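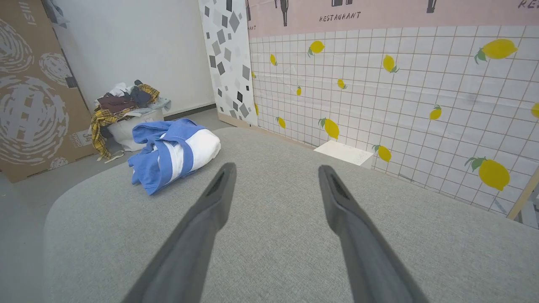
Light gray upholstery in a linen-like weave.

How to Clean a Fabric Couch Cushion Without Making It Worse

Most advice on cleaning upholstery is written by people who sell upholstery cleaner. I have tried a fair amount of it over the years, on my own furniture and on other people's, and I'd say half of what goes on under the sink could stay at the store. What follows is the method I use on woven fabric seats. It's slow and a little dull. It also uses less product than you will be told to use.

Read the tag first

Look under the cushion or along the platform for a tag with a letter on it. W means you can use water-based cleaners. S means solvent only. WS or SW means either one. X means vacuum and nothing else, and people hate hearing that, but I wouldn't argue with it.

If the tag is gone, don't trust a guess from a stranger on a forum, and that includes me. Test a hidden spot. The underside near the zipper is good. Dampen it, blot it, and leave it overnight. You are looking for a ring, a color change, or a patch that feels stiff.

One warning about zippers: a zipper doesn't mean the cover can go in the wash. It's usually there so the factory could get the foam in. My friend Ivana Quiroga washed two covers on cold, on the gentle cycle, and they came out small enough that she had to buy new foam. The seller had told her it would be fine.

What you need

A vacuum with an upholstery head
A soft brush
White cotton cloths, more than you think
Plain dish soap, clear if you can find it
2 bowls
A fan

You'll notice there's no baking soda. Every cleaning page on the internet tells you to shake it over the couch and wait. It may help a bit with a stale smell. It does very little for dirt, and in a coarse weave you'll be vacuuming it back out until November. Skip the vinegar too, unless you enjoy the smell.

Steps

1. Vacuum the cushion on every side, going slowly along the seams. Do it again in the other direction. A lot of what looks like staining on a pale fabric is dust sitting in the weave, and I've seen seats that needed nothing more.

2. Brush lightly to lift any lint, then vacuum that up too.

3. Put 1000 ml of lukewarm water in the first bowl with a small squeeze of dish soap. A teaspoon is plenty. Fill the second bowl with plain water.

4. Dip a cloth in the soapy water and wring it as hard as you can. If it drips, wring it again.

5. Wipe the whole panel from seam to seam, even if the mark is the size of a coin. Spot cleaning is how you get a clean circle in the middle of a dull cushion — and then you are stuck doing the whole thing anyway.

6. Go over it with a cloth wrung out in the plain water. Do this twice. Leftover soap grabs dirt, and I suspect it's behind most of the complaints that a couch "got dirty faster" after cleaning.

7. Press with dry cloths. Don't rub. Rubbing roughs up the yarn and the fuzzy patch is permanent.

8. Stand the cushion on its edge with the fan on it. Give it a full day. The cover will feel dry long before the foam does.

About the sprays

I bought the Orner foam because Anastasia Tsoukalas swore by it. On her dining chairs it did look good. On my test panel I couldn't tell it from dish soap, and it left a perfume I could still smell a week later. Maybe my fabric was the wrong kind for it. I won't be buying a second can.

Stain guard sprays I trust even less. They can buy you a little time with a spill if you're quick with a cloth, and they wear off sooner than the label suggests.

When to pay somebody

Solvent-code fabric, pet accidents that went into the foam, anything old or anything you'd be upset to lose. Get the price in writing and ask what happens if the fabric shrinks. I was quoted $292 for a three-seat couch by a company in Finville, which went up when I asked if the backs were included. They were not. Periklis Liapis paid less for the same job by taking only the loose cushions to the shop himself, so it's worth asking if they allow that.

If there's a faint mark left after one cleaning, let the cushion dry all the way before you try again. Some of them fade as the fabric dries. If it's still there after the second round, flip the cushion over.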